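Trumness Help Desk
Ticket: Pictures missing from printed newsletter pages
Opened by: Esi Dogbe
Assigned to: Ekow Odoi
Product: Trumness Layout, desktop version
Status: Closed

Original message from Esi Dogbe

I put together the Druddale evening class newsletter in Trumness Layout. Everything looks right on screen. When I print it or export to PDF, the pictures on page 3 come out as gray boxes with a thin outline. The text prints fine. Pages 1, 2 and 4 are fine too, pictures included.

It worked for the last issue. I have not changed the printer. I did move my files to the shared drive since then, because the old laptop was running out of space.

I have tried:
Restarting the computer
Printing to the other printer in the office (same gray boxes)
Deleting one picture and putting it back (it printed once, then went gray again the next morning)

We need this at the copy shop by the end of the week.

Reply from Ekow Odoi, 9:40 a.m.

Hello Esi,

Thanks for trying the second printer, that rules out a lot. If the PDF has the gray boxes as well, the problem is in the document or in where it looks for the picture files.

Please open File, then Linked Items, and tell me what it says in the Status column for page 3. Also tell me which version you have. It is under Help, About.

Reply from Esi Dogbe, 10:15 a.m.

Version is the November update. Status says "Preview only" for all the pictures on page 3. The rest say "OK."

Reply from Ekow Odoi, 10:32 a.m.

"Preview only" means the program has the small copy it shows on screen but can't find the full file. When it prints, it looks for the full file, doesn't get it, and draws a box.

Two things can cause this. Either the files were moved, or the folder path is too long for the program to read. Could you copy the path from the Linked Items window and paste it here? And please attach the page 3 pictures so I can test with the same files.

Reply from Esi Dogbe, 11:05 a.m.

The path is very long. It starts with the shared drive, then Newsletters, then Druddale Evening Classes, then the issue, then a folder called "pictures for page 3 from Tumaini final use these," then another folder with the same name inside it. I think that happened when I unzipped them.

Page 3 is the class listings. The pictures run in a row under the heading. Attached in page order.
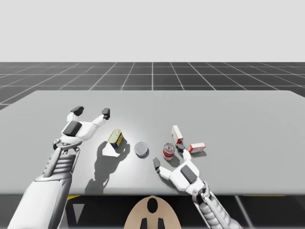
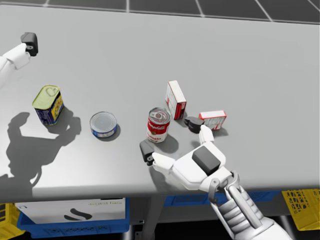
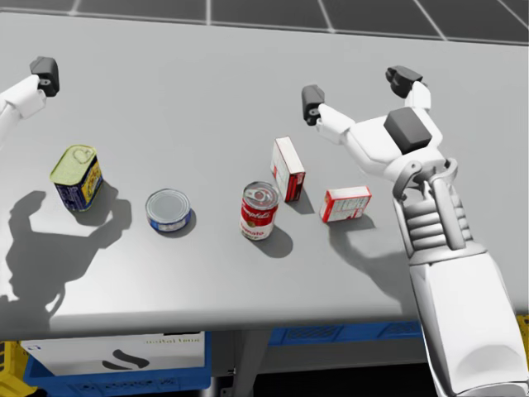 Two robot arms over a gray table.

Steps sent by Ekow Odoi, 11:50 a.m.

The files open normally here and print from a blank Trumness document, so they are not damaged. I think the path is the trouble. Please do this in order:

1. Save the newsletter and close Trumness Layout.
2. On the shared drive, make a new folder called "p3" right next to the newsletter file.
3. Copy the picture files into it. Copy, don't move, for now.
4. Open the newsletter. Go to File, Linked Items.
5. Select the page 3 items and click Relink. Point it to the "p3" folder.
6. Check that the Status column says "OK" for each one.
7. Go to File, Preferences, Cache, and click Clear.
8. Close the program, open it again, and export page 3 to PDF.

Please don't skip step 7. The old previews stay in the cache and the program may go back to them.

Reply from Esi Dogbe, 1:20 p.m.

Status is OK now. The PDF has the first two pictures and a gray box for the third. Better, but not there.

I cleared the cache. It asked if I wanted to keep items in open documents and I said yes.

Reply from Ekow Odoi, 1:35 p.m.

That would do it. Please clear it again with no documents open and answer No to that question. While you are in there, the cache limit should be set to 2000. If it has gone back to 100, change it. The November update resets it on some machines.

Reply from Esi Dogbe, 2:10 p.m.

It was at 100. I changed it, cleared it again and exported. All of page 3 is in the PDF. I also printed it on the office printer and it looks right.

One more question - the PDF is a lot bigger than the last issue. Can I bring it down? The copy shop's upload page is slow.

Reply from Ekow Odoi, 2:25 p.m.

Yes. In the export window, set Picture Quality to 85. For a newsletter on plain paper you should not see a difference. Leave "Embed fonts" checked or your headings may change at the copy shop.

Reply from Esi Dogbe, 2:50 p.m.

Done, and it uploaded. Anas Chidiac at the copy shop opened the file on his end and page 3 is fine. You can close this.

Internal note, Ekow Odoi

Cause: folder path too long after move to shared drive, plus cache limit reset by November update. Fixed by relinking from a short path, raising limit to 2000 and clearing cache with no documents open.

Marichka Tkachuk has asked for the cache reset to be added to the known issues page. The Relink help article should also mention the "keep items" question. Sent both to her.

Closed 3:05 p.m.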